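**GALLHAM, December 3, 2020** – The newest hire at Komix spent its first week learning to put lids on jars, a job most people pick up by age four and few have ever been asked to explain.

The packing firm is teaching a two-armed robot the old-fashioned way, by showing it. Workers strap printed marker bands to their wrists, sit down at a table and close jars, over and over, while a camera at head height follows their hands. The software, built by Tradton, turns the recordings into something the arms can copy. The plan calls for 200 rounds per lid color, which is a lot of orange.

Where the arms go wrong, an operator takes over by remote control and finishes the job, and that gets recorded too. In July the robot managed to cross-thread 9 lids in a row, a run the company describes as "useful data." 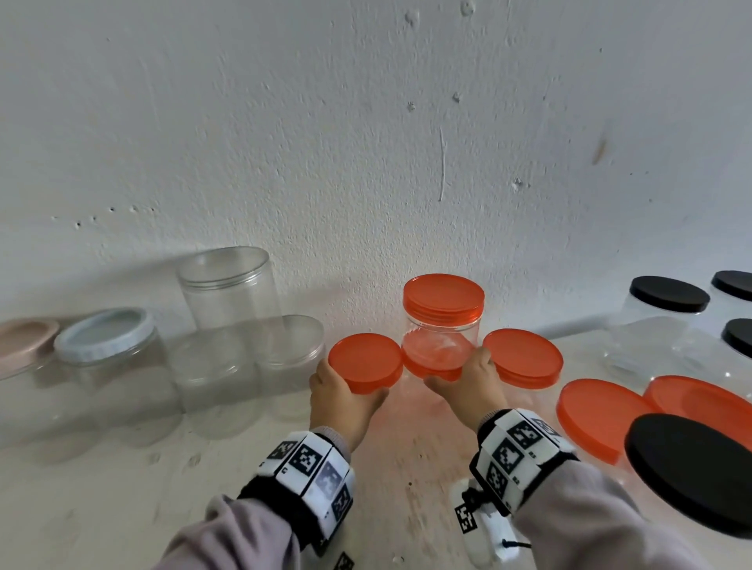
*One orange lid on, another in hand, at the demonstration table in Gallham.*

Komix says the arms should move to the packing line once they can go seven shifts without help. Until then the line will be staffed by people, who have asked whether they might also get a camera crew and 200 tries at everything. Management is looking into it – no date has been given.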